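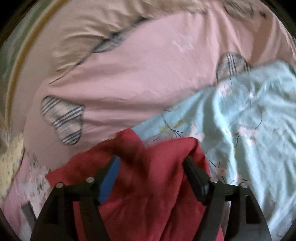 *Two finger pads, one blue and one black, holding a fold of dark red cloth.*

# How Do You Test a Robot's Fingers?

Close your hand around the corner of a blanket. Your fingers slide, feel the edge, squeeze, and lift. You did all of that without thinking. A robot has to be given good fingers first, and then it has to learn how to use them.

The part of a robot that grabs things is called a **gripper**. Many grippers have only two fingers, which are also called jaws. The jaws open, move to each side of an object, and close.

## Why start with laundry?

A wooden block keeps its shape when you push it. Cloth does not. It folds, sags, and hides parts of itself. A shirt can land in a heap a hundred times and never make the same heap twice.

Fabric also comes in layers. If you want only the red one, you have to pinch the red one and leave the pink one under it alone. That is hard for two stiff jaws.

## Holding the gripper by hand

At Fluveo, a small workshop that compares gripper parts, the first tests are done without a robot arm. A person holds the gripper and works it over a pile of fabric. A camera rides on the gripper and looks down past the fingers, so it records what each grab looks like from close up.

Testing by hand is quick. You can swap a pad, try 100 grabs before lunch, and swap it back. An arm has to be set up again after many of those changes.

## Two kinds of pads

The pads are the parts of the fingers that touch the cloth. The workshop's tester has a different pad on each finger, one blue and one black, so both can be watched during a single grab. 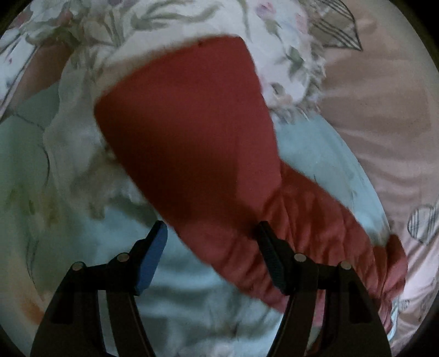
*Page last changed: August*

The black pad has fine ridges, a little like the sole of a sneaker. The blue pad has a flat face. The red cloth is smooth in one part and gathered into tight little ruffles in another, and the ruffles are where the fingers are working.

Ruffles give the ridges something to catch on. A smooth stretch of cloth can slip out from between the pads if the squeeze is too light. If the squeeze is too hard, the gripper may pick up the layer below as well.

## Keeping score

Every grab in a test gets one of these marks:

- **Held:** the right cloth came up and stayed up.
- **Slipped:** the cloth came up and then fell.
- **Missed:** the jaws closed on nothing.
- **Extra:** another piece of cloth came up too.

The last round had 400 grabs. Of those, 161 were marked "slipped." Most of the slips were on smooth cloth, so the next round will have 600 grabs and more smooth pieces in the pile.

## Try it yourself

You need a pair of kitchen tongs, two rubber bands, and some clean clothes.

1. Drop the clothes in a pile on your bed.
2. Choose one piece. Try to lift it with the tongs 10 times. Write down a mark for each try.
3. Wrap a rubber band around each tip of the tongs.
4. Mix up the pile and do 10 more tries with the same piece.
5. Compare your two lists.

Try a sock next, and then a pillowcase. Does the best place to pinch stay the same?

## Words to know

**Gripper:** the part of a robot that holds things.

**Jaw:** one finger of a gripper.

**Pad:** the piece on a jaw that touches the object.

**Friction:** the rubbing between two surfaces that helps keep them from sliding.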